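A hat needs somewhere to sit: an afternoon with Ehsan Kiani

By Kavinda Weerakoon

Ehsan Kiani makes the tea before he will talk about hats, and he makes it slowly, so by the time we sit down I have already heard about the bus from Drirnach, the price of cardboard boxes and his sister's new kitchen. He has run Shahbazi, his hat shop in Sillard, for long enough that people cross the road to tell him what they are wearing on their heads and where they bought it, and if they bought it somewhere else they tell him that too, a bit sheepishly.

"I don't mind at all," he says. "I only want to know if it fits. Most people are wearing a hat one size too small, and they go about with a red line on their forehead all summer and think that is just how hats are."

The name over the door is his grandmother's. She never sold a hat in her life, he tells me, but she wouldn't hang out washing without one, and when he was looking for something to call the shop it was her name he kept writing on the backs of envelopes.

We are meant to be talking about display, which is the part of the trade he loves best and the part he says took him longest to learn. He keeps 319 hats out for customers at any one time. The rest are in boxes upstairs, and when he last did a full stocktake, in June, the total came to 813, a number he gives me with some pride and then takes back a little, having remembered a carton of berets under the stairs that he may or may not have added in.

The table

Every hat that goes out on the shop floor goes over the same table first. He brushes it, shapes the brim, checks the stitching, tries it on a stand and has a think about where it ought to live. He talks about the table the way other people talk about an old car.

"I wanted oak," he says. "I had a picture in my head of a great big oak table, like in a farmhouse, and me behind it with a brush. Then I saw what oak costs, and I also saw our stairs. So it's a laminate, it's an office table really, but I have become so fond of it. It's pale, you see, and pale is what you want. Put a dark hat on a dark table and you can't see the fluff. On this I can see every single hair."

He runs his palm over it while he speaks, following the lines of the grain, which are printed very fine and close together and every so often open out into long loops, like the ones you find in a proper plank.
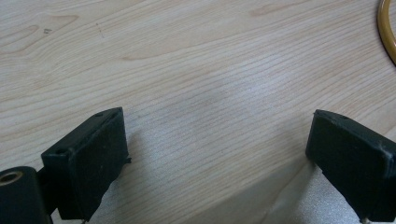

The printed grain on Ehsan's table, with the long loops he is so fond of.

"My nephew used to say those were lakes," he says. "He'd sit there when he was small and tell me which one had fish in it. I can't look at them now and see wood, I see lakes."

There is a round hole for cables near the far side, which he has never got round to finding a cover for, and a thin metal strip along the edge there. The corners are rounded, and he says this was the thing that settled it for him in the showroom, as he is a man who walks into corners. The carpet is a dark grey that he didn't choose and wouldn't have chosen. He has dropped more pins in it than he cares to think about.

I ask whether he looks after the table in any special way. He seems surprised by the question. A damp cloth at the end of the day, he says, and then a dry one, and no polish, ever, after an incident with a cream felt trilby and a spray that smelled of lemons. The trilby is still upstairs. He can't sell it and he can't bring himself to throw it out.

On stands

When he started, Ehsan had no stands. He stacked everything, crowns inside crowns, like flowerpots, and he thought it looked generous. Customers would pull one from the middle and the whole lot would lean over, and the brims at the bottom went flat as pancakes.

"So then I bought heads," he says. "You know, the foam heads, white, with a face but no eyes. I bought 30 of them from a shop that was closing down in Wurnau and drove them home with the back seats folded. And I put them all in the window, very proud, and the next morning I came round the corner and I frightened myself. I thought, who are all these people? Children wouldn't come in. One lady asked me if I was all right."

The heads went to a hairdresser, who was delighted with them, and he moved over to wire. He likes it very much. A wire stand weighs next to nothing, it doesn't pretend to be a person, and you can see the hat through it and round it from wherever you happen to be standing. His favourite is a slim thing in a coppery colour, with a ring lying flat at the bottom and an open hoop at the top made of arcs that cross over each other, so that a hat has something round to rest on.

"It looks a bit like a drawing of a stand," he says. "Like somebody drew it in the air and forgot to colour it in. When it has no hat on it people pick it up and ask me what it's for, and one gentleman wanted it for an onion. I didn't ask."

He has opinions on how a hat should be put on a stand, and he gives them generously. Don't push it down. Let it settle of its own accord and then give it a quarter turn, so that it isn't staring straight out at the street. A stiff hat can go high up. A soft one wants to be nearer the eye, where people will reach out and squash it, and he is all for squashing, he thinks it's half the pleasure of a soft hat and he has never put up a sign to stop anyone.

The bear

Which brings us to the bucket hats. Ehsan held out against them for years. He thought of them as fishing hats, and then as hats for music festivals, and he felt (wrongly, he now says) that neither of those was anything to do with him. What changed his mind was a mustard-yellow one with a bear's face on the front.

He won't hear a word against the bear. It's an embroidered patch, creamy white with a brown outline, with small dark eyes and round ears, and it has an expression that he and his customers have discussed at length. He thinks it is patient. His sister thinks it has just been told something about somebody else.

"I ordered 4 of them to begin with, to be careful," he says. "I thought, they are for children, I'll put them low down. And the first person to buy one was a retired dentist! He put it on, looked in the mirror for a long time, and said, well, there we are. He wore it out of the shop. I ordered more that same evening."

The brim is wide and soft, and it will tilt whichever way it is left, so he spends a good while with it on the table, easing the edge round with his fingers before it goes anywhere near a stand. Yellow is a hard colour to place, he says. Next to red it shouts, next to navy it looks like a uniform, and he has found that it is happiest against something plain and light, with a fair bit of room round it.
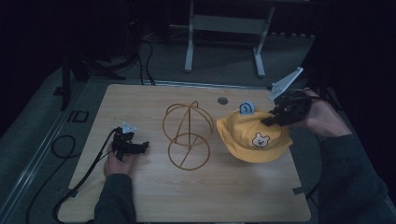 What people ask him

By now the tea has gone cold and he has got up to make more, talking to me through the doorway. I ask him what customers most want to know, and he says that it's nearly always washing.

"They want to put it in the machine. I say, please, a bowl, cool water, a small drop of something gentle. Then you press it in a towel and you let it dry over a mixing bowl, upside down, the bowl I mean, the hat is the right way up. And not on the radiator. I have seen what a radiator does to a brim, it goes like a crisp."

The next thing they ask is whether a hat suits them, and he finds this harder. He was brought up not to lie, and he was also brought up to be kind, and he has ended by asking them to walk to the door and back. People know by the time they come back, he says. If they touch it, it's wrong. If they start telling him about their holiday then they have forgotten it is there, and he goes and gets the bag.

I tell him I have never owned a hat that I liked. He puts the cups down, looks at my head from the left and then from the right, and goes off upstairs, and I can hear boxes being moved about for quite some time. He comes down with a green corduroy cap and the lemon-scented trilby, which he says is only for comparison.

I bought the cap.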